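Essen im Büro, ein Jahr ohne Kantine

Im November hat unsere Kantine zugemacht. Das war angekündigt, es hing seit dem Sommer ein Zettel an der Tür, und trotzdem standen am ersten Tag danach einige Leute mit Tablett in der Hand davor. Ich auch, allerdings ohne Tablett.

Seitdem bringe ich mein Mittagessen mit. Ich hatte mir das komplizierter vorgestellt. Weil ich in den letzten Monaten öfter gefragt wurde, wie ich das mache, schreibe ich es einmal auf.

Angefangen habe ich mit Broten. Das ging zwei Wochen gut, dann konnte ich kein Käsebrot mehr sehen. Danach kam der Bäcker im Erdgeschoss, bei dem man für ein belegtes Brötchen und einen Kaffee schnell 8 Euro los ist. Auf den Monat gerechnet war mir das zu viel, und satt war ich davon auch nicht. Die Alternative wäre der Imbiss Prolow auf der anderen Straßenseite gewesen. Dort ist das Essen in Ordnung, aber zwischen zwölf und eins steht man so lange an, dass von der Pause nichts bleibt.

Also koche ich jetzt vor, und zwar am Abend einfach die doppelte Menge. Ich habe es auch mit dem großen Kochtag am Wochenende versucht, zwölf Portionen auf einmal, alles beschriftet und gestapelt. Das Problem war der Kühlschrank, der dafür zu klein ist, und dass ich am vierten Tag Chili keine Lust mehr auf Chili hatte. Mit der doppelten Menge am Abend esse ich höchstens zweimal dasselbe.

Was sich bei mir bewährt hat: Linsen in jeder Form, Gemüsecurry, Gulasch, Kartoffelsuppe. Reis geht gut, wenn man vor dem Aufwärmen einen Löffel Wasser dazugibt. Nudeln mit Soße gehen auch, man muss sie nur zwei Minuten kürzer kochen als sonst. Nicht bewährt haben sich Bratkartoffeln, alles Panierte und Fisch. Den Fisch habe ich ein einziges Mal mitgebracht und danach aus Rücksicht gelassen.

Meine Standardsoße für solche Tage besteht aus 200 Gramm roten Linsen, einer Dose Tomaten, einer Zwiebel, etwas Kreuzkümmel und einem halben Liter Brühe. Nach einer Viertelstunde sind die Linsen weich. Das reicht für ein Abendessen zu zweit und eine Dose für den nächsten Tag. Wer mag, rührt am Schluss einen Löffel Erdnussmus ein. Ich mache das inzwischen immer.

Bei den Dosen habe ich Lehrgeld bezahlt. Die ersten waren aus Kunststoff und nach der zweiten Tomatensoße orange. Dann habe ich mir zwei Glasdosen von Brukico gekauft, mit Klickdeckel und Dichtung. Die sind schwer, aber sie halten dicht, auch wenn der Rucksack im Zug umfällt. Einen Deckel musste ich nachbestellen, weil eine der Laschen abgebrochen war. Für Suppe nehme ich das Schraubglas — ein ehemaliges Gurkenglas, das kostet nichts und tut es genauso. Beim Essen selbst benutze ich eine Gabel von zu Hause, die seit Monaten in der Schreibtischschublade liegt.

Bleibt das Aufwärmen. Um kurz nach zwölf wollen alle gleichzeitig an die Mikrowelle, und wer eine Lasagne dabeihat, blockiert sie ziemlich lange. Ich gehe deshalb meistens erst gegen eins.
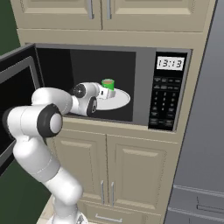 Einbaumikrowelle in beigem Küchenschrank, computergeneriert

Zur Technik des Aufwärmens gibt es nicht viel zu sagen. Ich stelle lieber eine mittlere Leistung ein und warte länger, rühre nach der Hälfte der Zeit um und lasse den Deckel lose aufliegen. Eintopf verteile ich auf einen Teller, dann wird er gleichmäßiger warm als in der hohen Dose. Currys lasse ich danach noch eine Minute stehen. Früher habe ich immer volle Leistung genommen und mir am Rand den Mund verbrannt, während die Mitte noch kalt war.

Was das Geld angeht, habe ich nur grob mitgeschrieben. In einem normalen Monat kaufe ich noch zwei- oder dreimal etwas unterwegs, meistens dann, wenn abends nichts übrig geblieben ist. Der Rest kommt von zu Hause. Ob das unterm Strich billiger ist als die alte Kantine, kann ich nicht sicher sagen, die war bezuschusst. Billiger als der Bäcker ist es auf jeden Fall.

Angeblich soll im Frühjahr ein neuer Pächter kommen. Bis dahin probiere ich noch ein paar Suppen aus, als Nächstes eine mit Grünkohl und weißen Bohnen. Wenn sie etwas wird, schreibe ich das Rezept hier auf.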